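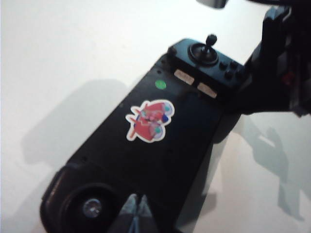
Wrist camera view of the joystick object on the white table, fingers close to its side.

Review: Korletey, a wrist-only method for grasping awkward things
By Cyril Lambert

Every method paper in robot grasping has a mug in it. I have nothing against mugs. They have a handle, they stand up by themselves, and they've been picked up by so many research arms that I sometimes think they lean in to help. The Korletey paper has a mug too, on the first page, but it gets the mug out of the way early and spends the rest of its length on objects that are long, dark, shiny in the wrong places and lumpy at one end. I own a lot of objects like that. I decided to try it.

For anyone who missed it, Korletey is a training recipe from Edem Odoi and Adom Aryee at the Juvolham lab, released with code and a set of starting weights. The idea fits on a napkin. A camera at the wrist gives you a lovely picture of the object from a distance and a terrible one up close, which is when you most need it. Most people fix this by bolting another camera to the ceiling. Odoi and Aryee leave the ceiling alone and train the policy to judge how much the current view is worth. When the view is good, it looks. When the view has turned to soup, it leans on what it remembers from the last good look, plus whatever the joints are telling it. In between, it blends the two. They call the blending weight "trust," and I'll call it that as well, though I would have preferred a word with less baggage.

What you get

The download is the trainer, the weights, a recorder for demonstrations and a viewer that plays back a run with the trust value drawn underneath as a wobbly line. The viewer is the best thing in the package and I suspect it was built by somebody who needed it badly. You also get a manual, which is short and assumes you already agree with it.

You'll want an arm with a two-finger gripper and a wrist camera. The paper's is a Jovix, and mine is a Jovix, so I had an easy ride. Iddrisu Atinga, down the hall, tried the installer on his own setup, came back after lunch, and asked whether I was using my Jovix. I was.

Setup

Recording demonstrations is pleasant enough. You drive the arm, you press a key when the fingers close, you press it again when you're happy. The manual asks for 60 demonstrations per object family, and it means 60. I tried to stop early, out of laziness I've come to think of as a scientific instrument, and the trainer refused to start with a message that read, in full, "more." I kept going. My set came out at 3,862 frames after the recorder had thrown away the ones where nothing moved, and I was a bit hurt by how many those were.

Our object was the black joystick device you can see at the top of the page: flat body, raised panel at one end with the stick and four buttons on it, a big wheel with a metal bolt at the other. I picked it because it offers a gripper every possible bad idea. You can grab the stick. You can grab the wheel. You can try to pinch the flat body from above and find out how wide it is. The long sides are the sensible choice, and a person sees that at once, but a policy has to be talked into it.

It also has a mostly red cartoon sticker on it, set at the same slant as the body. I was told by two separate people to peel it off before collecting data. I left it on, and we'll come back to that.

Training ran overnight. In the morning there was a file.

How it does at a distance

Fine. From far enough back that the whole object is in view, Korletey behaves like any decent wrist policy of the last few years. It finds the long axis, turns the fingers across it and comes down beside the body with a certain calm. If this were all it did I'd give it a polite paragraph and go home. Trust sits high and flat and the viewer is boring to watch, as it should be.

I did notice it has a mild fear of shadows. Our lamp throws the arm's own shadow onto the table, and a shadow of an arm looks a lot like an arm. On a few runs the approach bent a little to give the shadow some room, the way you'd step around a person in a supermarket who turns out to be a cardboard display. No harm came of it. The paper has a paragraph on lighting that says "we used diffuse light," and I'd have liked the paragraph after that one.

How it does up close

Now the reason to bother. Move the wrist in toward a big round dark part with a metal bit in the middle and the picture falls apart. Edges smear. Black plastic on black plastic gives you nothing, and the only thing left with any character is the shine on the metal, which slides around as the wrist moves and is therefore a liar.
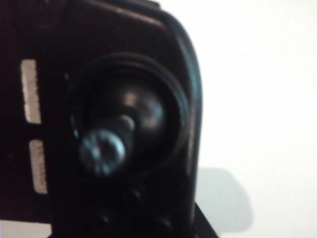 Our old policy loved that shine. It had decided, somewhere in its training, that bright blurry spots were important, and when it got close enough it would follow one wherever it led. Korletey doesn't. As the blur comes up you can watch the trust line sag, and the arm's motion gets slower and plainer, and it keeps heading for the place it picked when it could still see. There's something very grown-up about it. I know people who can't do this with a restaurant menu.

We ran 200 trials on the joystick object, in five batches, moving it to a new spot and angle each time. I'm not going to print a success rate, because my idea of success drifted over the week and Adom Aryee, who was kind enough to answer my email, pointed out that mine had never matched theirs to begin with. (They count a grasp if the object leaves the table. I wanted it to leave the table and stay level. The wheel end had other plans.) What I can say is that the failures changed in kind. With the old policy most of our bad runs were close-range wandering: the fingers would arrive in the right area and then drift off after a reflection. With Korletey that failure got rare enough that we started calling each other over to look when it happened.

The new failures are stubborn ones. If the last good look was wrong, the arm commits to the wrong place with the same grown-up calm, and nothing it sees on the way in will change its mind, trust being low by then. The most common version in our runs was aiming at the raised panel. It would line up on the panel from afar, go blind on the way down, and arrive at the joystick like a man sitting on his own hat.

There's a setting for this. It's called "doubt," and it makes the policy back off and take another look when memory and joints disagree by too much. It's off by default. Turn it on. It costs you time, and the arm acquires a habit of hovering that visitors find unsettling, but it rescued a good share of our panel runs. I asked why it ships switched off and was told the demo video looked better without it. I appreciated the candor.

The sticker

I had a theory that the cartoon sticker would ruin everything: it's the most colorful thing on a black object, and policies are like toddlers about color. So I trained a second time with the sticker masked out of the frames, which took a whole Sunday I'd promised to other things.

The masked version was worse. The sticker seems to work as a landmark for the far look. It's off to one side of everything you might wrongly grab, it's easy to find, and it says which way the body runs. Take it away and the policy confuses the two ends more often. I'm sorry to report that if you buy into Korletey and your object is plain black, you may want to go and find a sticker. Odoi's paper doesn't mention this, and I can see why you might not lead with it. I'd treat the finding with care, too. One object, one sticker.

What's missing

Speed, first. The thing is slow near contact by design, and there's no honest way to tune that out without giving up what makes it good.

Second, the comparison table. The paper pits Korletey against a plain wrist policy and against one with a ceiling camera, and comes out well ahead of the first and slightly behind the second. Good. But they never try the dull option, which is to freeze the last clear frame past a fixed distance and carry on from that. I did, with a crude cutoff I wrote in an hour. It got surprisingly far. Korletey still beat it on the wheel end, where the view goes bad sooner than distance alone would predict, but the gap was smaller than the paper's tone had led me to expect. I'd want that row in the table before I called trust a breakthrough.

Third, anything that moves. All of this assumes the object stays where you last saw it. Nudge it during the blind stretch and Korletey will close its fingers with great confidence on the air where it used to be.

There's a paid wrapper from Grateck that puts buttons on all of the above. I used it for one afternoon. The buttons are large. It hides the doubt setting two menus down and leaves out the viewer, so I went back to the command line.

Verdict

If you have one arm, one wrist camera, and no budget or patience for a second one, get Korletey. The close-range behavior is the best I've had on our table, and the viewer alone taught me more about why our old policy misbehaved than a year of squinting at logs. If you already have a ceiling camera and it's calibrated, keep it, and read the paper for the section on trust.

Four stars, with the last one held back until doubt is on by default. Iddrisu has the Jovix this week, and he's started with a mug.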